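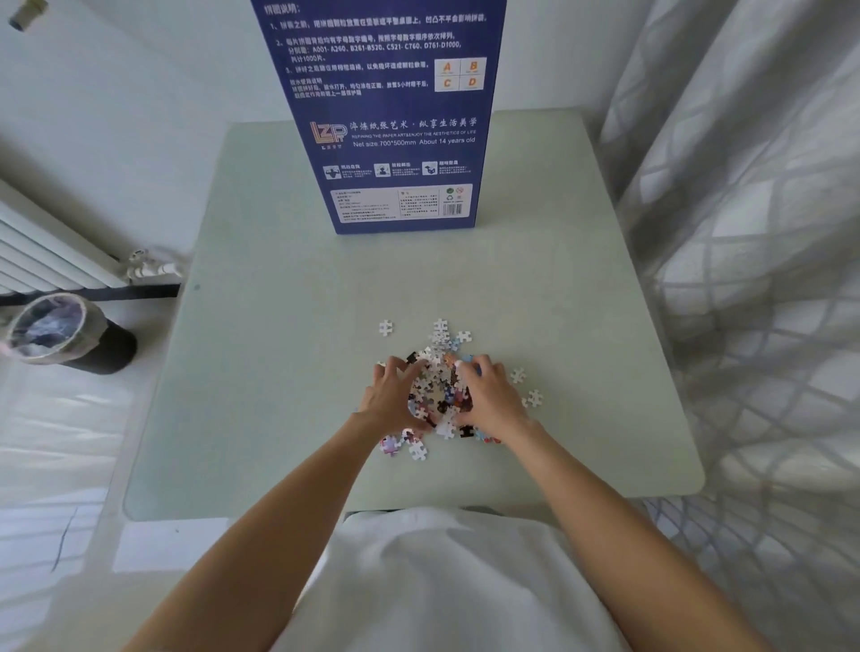 Chala Tabletop Puzzles

README, release 2
Last updated May 4, 2022

Overview

Chala Tabletop Puzzles is a set of recordings of people working on jigsaw puzzles by hand at a table. It covers the early stages of the work: tipping out, spreading, turning pieces face up, sorting, and joining the first edges. Finished puzzles are not a goal of the set, and most sessions stop well before one.

The set was compiled at Vileck and is maintained under the Oltix project.

Contents

216 sessions in the main part
30 sessions held back for testing
305 written notes, stored separately from the sessions

A session can have more than one note. Some have none.

Puzzles

Large puzzles of 1000 pieces make up most of the set. One of these is an LZP puzzle with a net size of 700*500mm. Its box divides the pieces into four lettered groups:

A001-A260
B261-B520
C521-C760
D761-D1000

The groups are not equal. A and B have 260 pieces each, C and D have 240. The box shows them as the four quadrants of a square. Notes for this puzzle use the same letters, in upper case. If the group of a piece is not known, the field is left blank - do not read a blank as A.

Activity labels

spread: hands move through a heap to thin it out or mix it
flip: a piece is turned from back to printed face
sort: pieces are moved into groups by color, edge or letter
join: two or more pieces are fitted together
idle: hands rest on or off the table

Spread and flip often overlap. When both occur, the label goes to whichever takes up more of the interval. Pieces that drift away from the heap during spreading are not labeled as sorted unless they are placed with others.

Known issues

Piece backs are hard to tell apart on light tabletops. Flip counts for these sessions are low.

Sort labels from before July used color only. They have not been redone.

Box text is copied as printed, including spacing and punctuation. Translations are in the notes and have not been checked a second time.

Related sets

Nerenum covers card and tile games and uses the same label names, except for join.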